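Residency Diary, Flalwood House
Entry for the second week of February

The resident arrived at the study at 7:40 a.m. and found the heating restored. Work on the parish register transcriptions resumed with the volume marked Lindholm, which covers the years of the mill closures. The binding is weak at the spine and the volume must be supported on foam wedges at all times. Pages were turned by hand without gloves, in accordance with the reading room policy adopted last autumn.

Progress was slower than the schedule requires. The clerk responsible for the early entries wrote a small, upright hand and shortened most given names to a single letter. By noon, 60 lines had been entered, of which four remain in doubt. These have been flagged in the margin of the working file and will be reviewed with Mr. Halvorsen when he next visits the house. Two of the four concern the same family, recorded as Gevix in one place and with a different final letter in another. The resident is inclined to accept the first spelling. It appears in the tax list and again on the deed for the lower pasture.

Lunch was taken in the kitchen. Soup, bread, and the remainder of the cheese. The delivery of groceries expected yesterday has still not been received, and the house office has been informed.

A letter was received from Helge Halvorsen at midday. He confirms that the Groteck papers may be consulted at the house for the remainder of the term, on condition that no more than five folders leave the storage room at once. He also asks whether the index will follow the order of the registers or the alphabet. The resident's view is that the order of the registers should be kept and an alphabetical list supplied at the back. A reply to this effect was drafted and will be sent once it has been read over with a clear head.

The afternoon was given to the Groteck account books. These were expected to be dull and are, for the most part, a record of feed, nails and lamp oil. In the winter accounts, however, the household begins to purchase citrus by the crate. One entry gives 200 lemons received by rail, with a deduction for spoiled fruit. No purpose is stated. The family kept no shop, and the cook's book for that year is missing from the series.
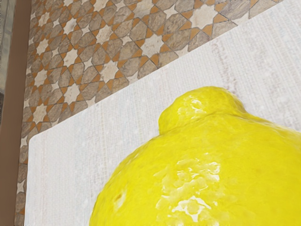 It is possible that the fruit was shared among the mill workers, as was done with the coal the year before, but the coal was entered under a separate heading and the names of the receiving families were listed. Nothing of the kind exists for the crates. The resident has made a note to examine the correspondence for the same months before any statement is included in the introduction.

A short walk was taken at 4 p.m. as far as the bridge. The path beyond it remains closed. On return, the working file was saved in duplicate and the Lindholm volume was placed back in its box.

The evening was quiet. The resident must record some dissatisfaction with the pace of the past several days. The original plan allowed for the completion of both registers before the end of the term, and this now seems unlikely unless the Groteck material is set aside. There is a reluctance to do so. The account books were never part of the proposal, yet they have supplied the most interesting hours of the residency.

Tasks for tomorrow: send the reply to Mr. Halvorsen; request the correspondence folders; ask again about the groceries; replace the desk lamp bulb.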